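3.2 Collecting demonstrations by hand

Teleoperation was our first plan, and it lasted until June. The Tovberg arm could be driven from a desk with a pair of joysticks, and a patient operator could get a biscuit into a box with it, given enough tea. Our best operator reached 17 usable demonstrations in an afternoon. She then asked to be moved to another project, and we felt the data supported her.

We therefore switched to hand-held grippers. The demonstrator carries one in each hand and does the task at an ordinary table, with no arm attached to anything. A camera on each gripper records what the fingers are facing. The policy later sees much the same view from the wrist of the robot, so that little has to be translated between the person's way of working and the machine's. What remains to be translated is chiefly confidence. People go straight for a packet they have never met before; the Tovberg arm approaches it like a bomb.

The task used throughout this section is tabletop packing: small snacks are to be picked up one at a time and put into a cardboard box. We chose wrapped food on purpose. Packets are shiny, they crumple, and they come in shapes that no sensible person would model – all of which makes them poor company for a planner and good company for a learner. Demonstrators were told which items to pack and were left to settle the order for themselves. Figure 4 shows the working area from the grippers' own cameras.
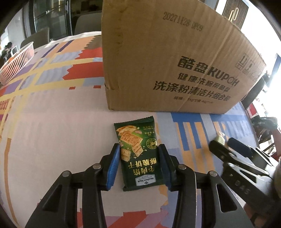
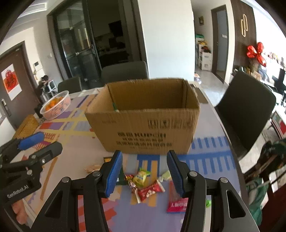

Figure 4. Views from the hand-held grippers at the packing table. First view: the fingers open on either side of a dark green packet of crackers. Second view: the open box, with several small snacks on the patterned table covering in front of it.

Saranya Namboodiri objected, on reading a draft of this section, that leaving the order free would teach the policy to dither: if 70 people would start with 70 different packets, the average of them all is a hand hovering over the middle of the table. She was right about averages. Our first policy, trained by plain regression on 800 demonstrations, hovered beautifully. The version reported here predicts short stretches of motion and is allowed to hold more than one opinion about where to go next, and it commits to a packet in most trials – if not always the packet we would have picked.

Her second objection, that a free order makes failures harder to compare, we have not answered. Section 5 uses a fixed order for that reason, and the demonstrators found it very dull.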